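Minorance Teleoperation Cell — Pre-Session Inspection Checklist with Comments
Task: garment folding, two-arm, remote demonstration
Date of inspection: 12/11/2024

Section 1. Leader and follower arms

1.1 Leader arms move freely through full travel. Pass.
1.2 Follower arms match leader position at rest. Pass.
1.3 Emergency stop cuts power to both sides. Pass.
1.4 Cables clear of joints through a full reach. Pass with comment.

Comment on 1.4: The cables were checked with the arms at rest and at full reach. The operator shall repeat this check after any change to the mounting, and shall not rely on a result from an earlier session.
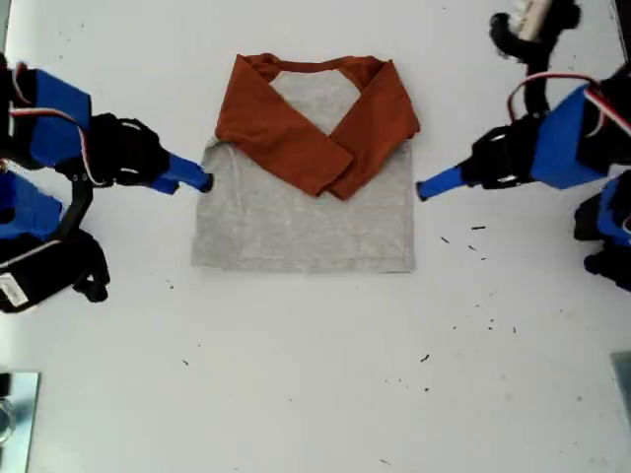
Demonstrations may begin only when both grippers are open and clear of the garment. The operator holds the leader arms still for 15 seconds before recording starts — any drift in that period is entered as a fault.

Section 2. Conduct of the demonstration

2.1 One operator at the controls at a time. Pass.
2.2 Hands of all staff outside the marked area while followers are live. Pass.
2.3 Sleeves folded one at a time, at low speed. Pass.
2.4 Idle arm held away from the garment. Pass.

Comment on 2.4: While one gripper draws a sleeve out, the other should hover over open table with nothing in its fingers. Operators trained on the Dresto procedure are used to resting the idle arm on the fabric. This is not permitted here.

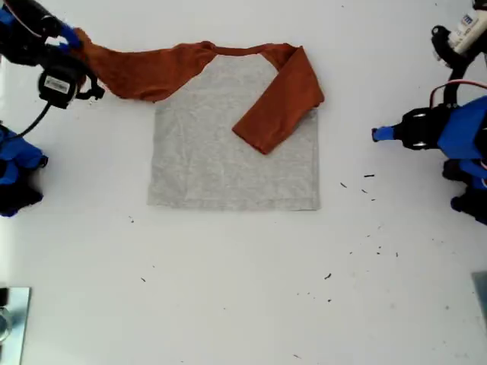
Section 3. Grippers and work surface

3.1 Finger tape secure, no lifted ends. Pass.
3.2 Finger tips firmly attached. Pass.
3.3 Work surface clean. Fail.

Comment on 3.3: Small dark specks remain on the white tabletop, including between the fingers of one gripper. Wipe the table before the next block and enter the time in the log. The tape shows creases, which are acceptable under the Kovmont maintenance sheet provided the ends hold.

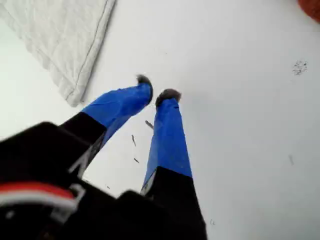
Maglaya replied that debris on the table should also be treated as a data fault, as demonstrations recorded over a dirty surface may have to be repeated, and asked that item 3.3 be checked again after every 9 demonstrations. The request is accepted.

Result: conditional pass. Recheck of 3.3 required before demonstration 408.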